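Fluscombe lab compares two gripper sets on cable and lamp tasks

Prarkenby has completed the first round of a gripper comparison at its Fluscombe lab, using a bench with two robot arms and a set of small household and office items. The round covered 1,000 attempts, split evenly between the company's current two-finger gripper and a revised version called Hunum. A second round is planned for August.

The comparison was set up by Nighat Kakakhel, who leads hardware testing at the lab. It is limited to tasks that the current fingers handle poorly: picking up a network cable by its jacket, holding a connector in line with a socket, and keeping hold of thin plastic packaging. Both versions use the same motor and the same mounting plate. The difference lies in the finger geometry and in the limit placed on closing force.

Software for both arms runs on Mengal, the controller Prarkenby adopted last year. Each attempt is recorded from several viewpoints, including small cameras at the wrists. Kakakhel said the wrist view was added after early trials in which the fingers hid the connector from the overhead camera during the final part of the approach.

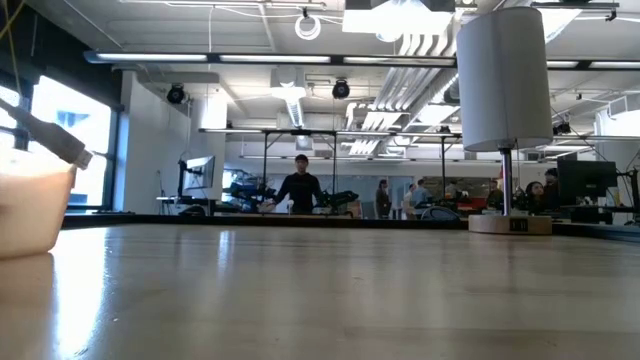
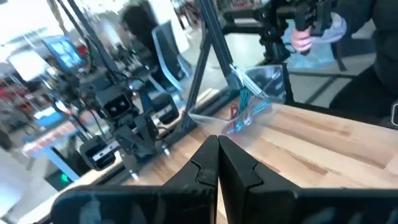
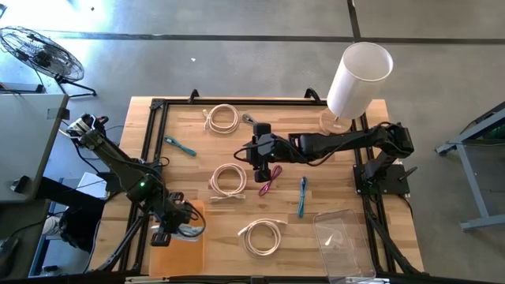 The Fluscombe lab from three cameras: the workstation area from across a tabletop, a wrist-level view of closed gripper fingers, and the bench with network cables laid out.

Of the 1,000 attempts, 654 ended with the item released inside the target area. The lab has not published separate totals for the two grippers. Kakakhel said the cable order was changed partway through the round and that the affected attempts are being sorted before any split is reported.

Failures were logged by type. The most common was a cable rolling out from between the fingertips as they closed — a problem on hard, smooth surfaces, where the jacket has nothing to press against. Coiled cables gave a different result. They were picked up more often than short straight ones but tended to snag on the fingers at release. Attempts with clear packaging depended heavily on lighting, and several were stopped by the operator when the depth reading dropped out.

"The fingers are only part of it," Kakakhel said. "If the camera loses the edge of a bag, a better fingertip won't find it again."

The second round will keep the bench layout and repeat the cable tasks with 4 closing-force settings. Each setting will be run for 30 attempts per item before the fingers are changed over. The lamp task, in which one arm steadies the base while the other brings a USB plug to it, will be run separately with a slower approach speed.

Prarkenby said it will release the task list and the failure categories with the second set of results. Finger drawings for Hunum will remain internal until the design is fixed.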